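4. 실험: 과채 진열대에서의 양손 파지 비교

4.1 실험 목적과 구성

앞 절에서 소개한 제어 구조가 실제 물체 앞에서 어떤 차이를 만드는지 확인하는 것이 이 절의 목적이다. 특히 우리가 궁금했던 것은 손의 구조와 제어기 가운데 어느 쪽이 과채류 취급에 더 크게 작용하는가 하는 점이었다. 공산품 상자나 캔을 대상으로 한 파지 연구는 이미 두텁게 쌓여 있지만, 채소는 같은 이름으로 불려도 하나하나 모양이 다르고 표면의 마찰과 단단함도 제각각이다. 배추 한 포기만 놓고 보아도 밑동은 단단하고 잎 끝은 손가락이 닿는 순간 모양이 변한다. 로봇 손을 시험하기에 이만큼 흥미로운 대상도 드물다고 생각한다!

비교에는 두 종류의 말단장치를 사용하였다. 하나는 다지형 손 Cosodel이고, 다른 하나는 평행 개폐형 그리퍼 Drunham이다. 두 장치는 같은 양팔 플랫폼에 교대로 장착하였으며, 손목 플랜지의 위치와 방향을 맞추어 팔의 도달 범위가 가능한 한 같아지도록 하였다. 제어기로는 위치 명령만을 추종하는 기본 제어기와, 손목의 힘 추정값을 이용해 강성을 조절하는 Maglaya 제어기를 두었다. 따라서 조건은 말단장치 둘과 제어기 둘을 조합한 네 가지이다.

조작자는 원격 조작 인터페이스 Bisedero를 통해 양팔과 양손을 직접 움직였다. 자율 정책을 바로 비교하지 않고 원격 조작을 택한 데에는 나름의 고민이 있었다. 학습된 정책을 쓰면 데이터의 양과 질이 결과에 섞여 들어가 하드웨어의 차이를 떼어 보기가 어렵다. 사람이 조작하면 숙련도라는 다른 변수가 생기지만, 연습 시간을 통일하고 조건의 순서를 섞는 것으로 어느 정도 누를 수 있다. 조작자는 모두 6명이며, 본 시행에 들어가기 전에 각 조건마다 13분씩 연습하였다.

4.2 과제

과제는 경사진 나무 상자가 층을 이룬 진열대에서 지정된 채소를 집어 장바구니로 옮기는 것이다. 한쪽 팔이 장바구니를 들고 있고 다른 쪽 팔이 물체를 집는 배치를 기본으로 하되, 긴 물체나 처지기 쉬운 물체를 다룰 때에는 바구니를 든 쪽의 손도 보조로 쓸 수 있게 하였다. 이 규칙은 예비 실험을 하면서 추가한 것이다. 처음에는 바구니를 든 팔을 고정해 두었는데, 조작자들이 한결같이 그 손을 쓰고 싶어 했고, 사람이 장을 볼 때의 동작을 떠올려 보면 당연한 요구였다.

대상물은 크기와 형태에 따라 세 부류로 나누었다. 첫째는 감자와 토마토처럼 한 손에 들어오는 둥근 물체, 둘째는 당근처럼 가늘고 긴 물체, 셋째는 배추와 호박처럼 크고 무거운 물체이다. 시행마다 대상의 순서를 무작위로 정하였고, 상자 안의 배열도 시행이 끝날 때마다 손으로 다시 섞었다. 진열 순서를 고정하면 조작자가 손의 궤적을 외워 버리는 현상이 예비 실험에서 뚜렷했기 때문이다.

성공의 기준은 물체가 바구니 안에 들어가고, 이송 도중 떨어지지 않으며, 바구니에서 다른 물체가 밀려 나오지 않는 것으로 정하였다. 잎이 찢기거나 표면에 눌린 자국이 남은 경우는 성공으로 세되 손상 여부를 따로 기록하였다. 이렇게 해서 얻은 유효 시행은 모두 103회이고, 통신 지연이 기준을 넘은 시행은 분석 전에 제외하였다.

4.3 말단장치에 따른 차이

둥근 물체에서는 예상과 달리 두 장치의 차이가 크지 않았다. Drunham은 접근 방향만 잘 잡으면 감자를 놀랄 만큼 안정적으로 집어 올렸고, 조작자가 신경 써야 할 자유도가 하나뿐이어서 동작도 시원시원했다. 쌓인 감자 더미에서 하나만 골라내는 상황에서는 오히려 이쪽이 편하다는 의견이 많았다. 다지형 손은 손가락을 펼친 폭이 넓어 옆의 감자를 건드리기 쉬웠고, 더미가 무너져 다시 접근하는 일도 종종 있었다.

가늘고 긴 물체로 넘어가면 양상이 달라진다. 당근은 서로 비스듬히 포개져 있어 집는 순간 축을 중심으로 돌아가는데, 평행 그리퍼의 두 접촉면은 이 회전을 붙잡아 두기 어려웠다. Cosodel을 쓰면 손가락 하나가 몸통 아래를 받쳐 주므로 회전이 눈에 띄게 줄었다. 조작자가 의도하지 않았는데도 손가락이 물체의 곡면을 따라 자리를 잡는 모습은 몇 번을 보아도 반가웠다.

가장 뚜렷한 차이는 셋째 부류에서 나타났다. 호박은 골이 파인 표면 때문에 접촉점을 어디에 두느냐가 중요하였고, 다지형 손은 골 사이에 손끝을 걸치는 방식으로 비교적 낮은 힘에서도 파지를 유지하였다. 배추는 더욱 까다롭다. 밑동을 잡고 들면 잎 쪽이 아래로 처지면서 손목에 모멘트가 걸리고, 이를 이기려고 악력을 높이면 줄기가 상한다. 이 경우 한 손으로 흰 밑동 쪽을 쥐고 다른 손을 잎 아래로 가져가는 양손 전략이 효과적이었다(그림 1). 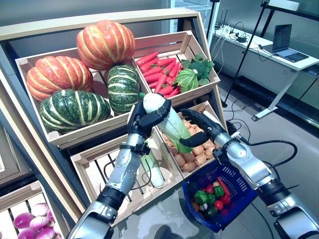
그림 1. 다지형 손 조건의 배추 과제. 왼손이 밑동 쪽을 쥐고, 장바구니를 건 오른팔의 손이 잎 쪽으로 뻗어 있다.

양손 전략을 쓴 시행에서는 손목에 걸리는 최대 모멘트가 한 손으로 든 시행보다 47퍼센트 낮았다. 평행 그리퍼로도 같은 전략을 시도할 수는 있으나, 받치는 쪽의 집게를 벌린 채 수평으로 눕혀야 하고 이 자세가 팔꿈치의 가동 한계와 자주 부딪혔다. 손가락 하나를 펴서 밑을 받치는 간단한 동작이 팔 전체의 여유를 크게 바꾼 셈이다. 손의 자유도가 늘어나면 조작이 복잡해진다는 것이 통상의 우려이지만, 적어도 이 과제에서는 늘어난 자유도가 팔의 부담을 덜어 주는 방향으로 쓰였다.

4.4 제어기에 따른 차이

기본 제어기와 Maglaya의 차이는 파지 순간보다 내려놓는 순간에 더 잘 드러났다. 기본 제어기에서는 물체가 바구니 안의 다른 채소에 닿은 뒤에도 팔이 명령 위치까지 계속 밀고 내려가려 하므로, 조작자가 화면을 보며 미리 속도를 늦추어야 했다. 반면 Maglaya는 접촉이 감지되면 수직 방향의 강성을 낮추어 물체가 자연스럽게 얹히도록 한다. 토마토 위에 다른 채소를 올려야 하는 상황에서 이 차이가 특히 컸고, 손상 기록 역시 이 단계에 몰려 있었다.

바구니를 든 팔에서도 재미있는 현상이 관찰되었다. 채소가 쌓일수록 바구니의 무게가 늘고 무게중심도 옮겨 가는데, 강성을 지나치게 낮추면 바구니가 흔들리기 시작한다. 초기 설정에서는 물체를 하나 넣을 때마다 바구니가 진자처럼 움직여 다음 동작까지 기다려야 했다. 이에 바구니 쪽 팔에는 회전 방향의 감쇠를 높인 별도의 설정값을 적용하였고, 이후의 모든 시행에서 이를 유지하였다. 두 팔에 같은 제어기를 쓰더라도 역할에 따라 설정값을 달리해야 한다는 점은 이번 실험에서 얻은 가장 실용적인 교훈 가운데 하나이다.

말단장치와 제어기의 조합도 살펴볼 만하다. Drunham은 Maglaya와 함께 쓸 때 향상 폭이 가장 컸다. 장치 자체에 순응성이 거의 없으므로 팔이 그 몫을 대신해 준 것으로 해석된다. Cosodel은 손가락에 이미 어느 정도의 순응성이 있어 기본 제어기에서도 무난한 결과를 보였으며, 두 가지를 함께 쓴 조건에서는 조작자들이 채소의 무게가 느껴지는 듯하다고 평하였다. 힘 반사 기능이 없는 인터페이스였음을 생각하면 무척 고무적인 반응이다.

4.5 시점과 조작성

머리 카메라의 시점도 결과에 영향을 주었다. 진열대의 아래쪽 상자를 향해 팔을 뻗으면 팔뚝이 대상물의 일부를 가리고, 조작자는 손끝의 위치를 짐작으로 맞추게 된다. 다지형 손은 부피가 커서 가림이 더 심한 편이었다. 손목 카메라 영상을 보조 화면으로 띄워 보았으나 두 화면을 오가는 데 드는 시간이 이득을 상당 부분 상쇄하였다. 몇몇 조작자는 보조 화면을 끄고 머리를 조금 기울이는 쪽을 선호하였는데, 목의 회전 자유도가 이런 식으로 쓰일 줄은 설계 단계에서 예상하지 못하였다.

4.6 한계

조작자 수가 적어 개인차를 충분히 분리하지 못하였으며, 채소의 신선도에 따른 표면 상태도 통제하지 않았다. 잎채소는 시간이 지나면 수분을 잃어 훨씬 유연해지므로, 같은 배추라도 오전과 오후의 난이도가 다를 수 있다. 또한 손상 여부는 육안으로 판정하였기 때문에 내부의 멍은 기록에 포함되지 않는다. 후속 실험에서는 손끝 촉각 센서를 더한 조건을 추가하고, 이번에 수집한 조작 기록으로 학습한 정책을 같은 진열대에서 평가할 계획이다. 양손 받침 동작이 학습된 정책에서도 나타나는지가 우리에게는 가장 기대되는 부분이다.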